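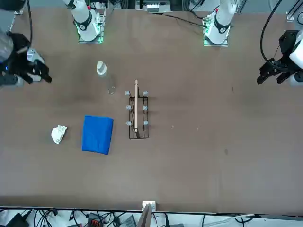
Kit returns at the Kullcombe building have run on a mixed manual and automated basis since March, and the two-arm bench installed by Helmy is now treated as a regular station in the returns room schedule. The bench is listed in the work order system as Praker 1. It takes over the step between opening a returned sampling kit and sending its parts to wash, restock or discard. A returned kit reaches the table in whatever order its contents leave the bag, so a clear bottle may end up on its side next to a wire rack with a wooden stick lying lengthwise in it, a folded blue cloth below, and a crumpled white tissue off to the left that was never part of the kit. Separating those items is the whole job of the station. It was previously done by hand at the two long counters near the receiving door.

The figures in this item are as of 9/4/21 and cover the day shift only.

What the station does

An operator opens the kit bag, checks the tag and empties the contents onto the table. The operator then steps behind the floor line and presses the start button. The arms clear the table and signal when they are done. Sharp items, glass and anything carrying a hazard label are removed by the operator before the start button is pressed. This has not changed from the manual procedure, and the wording on the wall card is the same as before.

The two arms do not have fixed sides of the work. Either one can pick any item it can reach, and the software assigns picks according to distance and to what the other arm is doing. Racks are the exception. A rack is held by one arm while the other takes out whatever is resting in it, and only then is the rack moved to the wash tray. Early versions of the program lifted the rack first. Sticks slid out on the way to the tray and had to be picked up from the floor, which stopped the cycle each time.

Cloths go to the laundry bin folded or unfolded. Several people have asked whether the arms could be set to shake them out first, as was the habit at the counters. Helmy has quoted for this and the request is on hold. For now, cloths are shaken out at the laundry bin by whoever empties it.

Tissue and other loose paper is discarded. The system treats any wad of paper as trash, and that includes a folded note. Customers do leave notes in kits. Please read and remove any written paper before starting a cycle and attach it to the tag.

Throughput

The manual counters handled 165 kits in a normal day shift with two people assigned. Praker 1 handles 119 kits in the same shift with one person assigned. The station is therefore slower than the counters in total and faster per person, and both numbers should be quoted together when the subject comes up with other buildings. A comparison that uses only one of them has been circulated at Cudia and has led to some incorrect staffing requests.

One manual counter remains open to cover the difference. It also takes kits from the large format line, whose cases do not fit on the table.

The average cycle is 2 minutes from the start button to the clear signal. The longest cycles involve transparent items. Clear bottles are harder for the cameras to find than colored ones, especially against the brown tabletop, and the system may make a second pass over the surface before it reports the table as clear. It is normal for the arms to pause during this pass. Pressing the reset button during the pause restarts the whole check and adds time.

Changes to the work

The returns room had a stable routine for many years, and the people who work there raised most of the points below in the review sessions. They are set out here so that staff in other rooms who rotate into returns know what to expect.

Standing work at the counter has been reduced for the person on the station. Repeated reaching across the counter is also lower. Bag opening has gone up, as one person now opens every bag that goes through Praker 1, and the zippers on the older bags are stiff. Zipper pulls have been ordered. Until they arrive, the limit is 36 bags before changing places with the person at the manual counter. The count is kept on the station screen and resets when a new badge is scanned.

The pace of the work is different. At the counter, a person could slow down for a difficult kit and speed up for an easy one. At the station the cycle time is set by the arms, and the operator has a gap of a minute or more while they run. This gap was first planned for tag entry. Tag entry does not fill it in most cases, and the waiting was described in the reviews as more tiring than the sorting. The operator may now prepare the next bag during the cycle at the side shelf, provided that it stays zipped until the table has been cleared.

Conversation has become harder. The old counters faced each other and the station faces the wall. A proposal to turn the station would require moving the floor line, the power drop and the wash trays, and is costed for the next budget. The remaining counter has been shifted in the meantime so that the person there is within speaking distance.

Damage inspection was the subject that took up most of the review time. At the counters, a bent rack or a cracked cap was noticed while it was being handled. The arms place a bent rack in the wash tray like any other, and for the first weeks damaged racks were passed through to restock. Inspection has been moved to the wash exit and is carried out by hand. It is counted as its own task with its own hours. It was not included in the original hours estimate, and the estimate has been corrected.

Nobody has been moved out of returns as a result of the installation. One position has been reassigned within the room and now covers wash exit inspection and station recovery. The grade is under review, as recovery work was not in any existing job description at Kullcombe.

Station recovery

A recovery is any stop that the arms cannot clear without a person. The procedure is short. Press the stop button, wait for the screen to show that motion is off, remove the item by hand, and record the item type from the list on the screen. Do not pull an item out of closed fingers. Use the release command on the screen, and keep a hand under the item if it is a bottle.

Please choose the correct item type even when the list is slow to load. Entries marked "other" cannot be used by Helmy to adjust the program, and a large share of the entries so far are marked this way. The list has been reordered so that bottle, cloth, rack and stick are on the first page.

The most frequent cause of a stop is two items lying on top of each other, usually a cloth over a stick. Emptying the bag slowly, from low over the table, spreads the contents and avoids most of these stops. Do not arrange the items by hand afterward. Arranging them takes longer than the occasional recovery and puts the operator back into the sorting work that the station is there to do.

Cleaning

The tabletop is wiped at each change of operator and at the end of the shift. Use a damp cloth from the marked tub, and keep that cloth off the table when a cycle is started, as it will be sent to laundry with the rest. Smudges on the surface do not affect the arms. Liquid does, and any spill should be reported as a stop even when the arms have kept moving. Cables under and behind the table are not to be moved for sweeping. The floor there is cleaned during the monthly Helmy visit.

Training and next steps

Training for the station takes one shift alongside a current operator, followed by a recovery check with the arms powered down. Staff from packing and dispatch who would like to be added to the rotation should put their names on the sheet in the returns room. The sheet for the next intake is open now.

A second station has been discussed and is not approved. The decision depends on the large format cases, which would need a wider table and a different reach. Helmy will measure the room during its next visit, and part of the manual counter will be closed while the measuring is done. Kits due at the counter in that period will be held on the receiving shelves and processed the following shift.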